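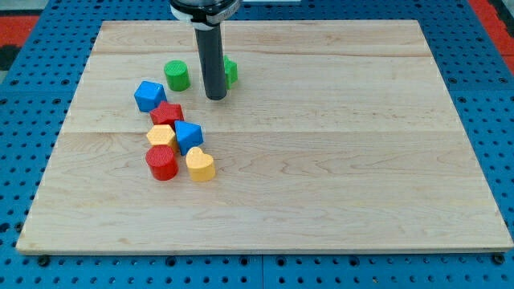
*Shape blocks on the maple-coloured board, arm tool down at the back of the group.*

**On the bench: the Corden starter kit**

Quick one this issue, I'm behind on everything. Corden have put out a tabletop pick-and-place kit and Vavside is doing the loans – 30 days, you pay return freight. Arm, controller, one tool, a bag of plastic shapes and a licence for the Onetti software. Price to buy is $3000. Ouch, but less than the Thygesen one.

Good bits first. Setup was painless. Bolted down, levelled, talking to the laptop before lunch. The blocks are great for teaching – a star, a heart, cylinders, a cube, in red, blue, green and pale yellow, so kids can tell you straight away which one the arm is meant to go for. Textured tops too.

Not so good. Colour sorting got muddled between the pale yellow and our wood board untill we changed the lamp. The manual is 200 pages and the calibration bit is in the wrong chapter (start at the back, trust me). Cable to the controller is too short. Spare tips cost extra.

Þórarinn Þórarinsdóttir ran it with her year 8 group and wants it back for November. Her tip: save your home position before you touch anything else. She didnt, the first time.

Worth borrowing. Buying, not sure yet – ask me after the next software update. Loan forms from Vavside, put your club name on them or they sit in the pile.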